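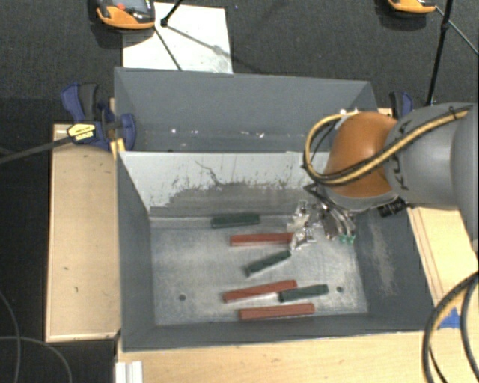 Tuesday, late. Feet hurt. Writing this fast before I fall asleep on the couch again.

Blocks all day. Green and reddish brown, green and reddish brown. I see them when I shut my eyes. Got in before 8, coffee from the gas station, bad, drank it anyway. Timo already there with his sleeves up and a bucket, so I guess today was the day we finally cleaned. We have been saying it since February.

The gray bin is a disgrace. Back wall all smudges down low, splatter, black streaky stuff, and the floor of it so scuffed you can't tell what's dust and what's scratch. I did the left slope with a rag and dish soap, then the floor, then the left slope again. Rag went black both times. Bin looked the same. Timo says it's in the metal now and to let it go. I did not let it go, I went and got the other cleaner, the Penel, the one that smells like oranges and floor wax. Same. Ok. Let it go.

Little holes in the floor of it still bug me. One left, one right. Grit goes down there and I can hear it when I knock on the side. Poked at one with a bent paper clip and lost the paper clip. So that lives in there now.

Then the sorting. The Hurkora order is 96 blocks, half green half brown, and someone had thrown both colors in the same carton with packing paper and what I think was a granola bar wrapper. Tipped them out on the bench and went through by hand. Wipe, look at the corners, green pile, brown pile. It's nice for the first half hour. The greens are so dark that under the bad lamp I kept putting browns with them and had to go back. Moved to the window. Better. Should of done that first.

Two with chipped corners, both green. Put them on the shelf with a sticky note. Timo wanted to sand them and send them out, I said no, he said nobody at Hurkora is going to look at a corner, I said Heitmann will, Heitmann looks at everything. We went around on that for a while. Not a fight. Bit snippy. He went out and came back with pretzels, so fine.

Lunch at 2, way too late, standing up. Half of Timo's pretzel and the soup from Sunday, which needed salt on Sunday and still does.

Afternoon I did the plywood. Splinters all along one top edge, I've snagged two sweaters on it this winter, the blue one for good. Fine paper, then a tack cloth, then ran my hand down it and got a splinter. Of course. Did that bit again. It's smooth now, the light wood came up really pretty, makes the bin look even worse sitting in it. Would like to oil it. Timo says oil will just hold the dust. He's probably right but I'm going to ask Nikora what they use on their benches, they have the same kind of panels and theirs never look so chewed up.

Swept. Sweeping in there is mostly moving it from one corner to the next. Found the good scissors behind the carton, also a glove, left hand, not mine.

Phone rang at 4 - Heitmann, wanting to know could we do the boxes in layers, one green one brown, so it looks nice when they open the lid. Told her yes before I thought about it. So everything I sorted into two piles now gets mixed again, only tidy. Timo laughed so hard he had to sit down. I packed one box to see how it goes. It does look nice, I'll give her that, stripes like a layer cake. But the paper between keeps sliding and the lid wants to bow. Maybe thinner paper. Maybe no paper between, just on top.

For tomorrow:
thinner paper
tape (the wide one)
new rags, throw out the black ones, do NOT wash them with the towels again
call Nikora re oil
return the glove to whoever

Hands still smell like orange cleaner. Washed them twice. The soup bowl is in the sink and is staying there. Mom called and I missed it, call her before work if I'm up in time - she'll want to know about the weekend and I don't have an anwser yet. Timo's picking me up at 7 with the cartons. Going to bed.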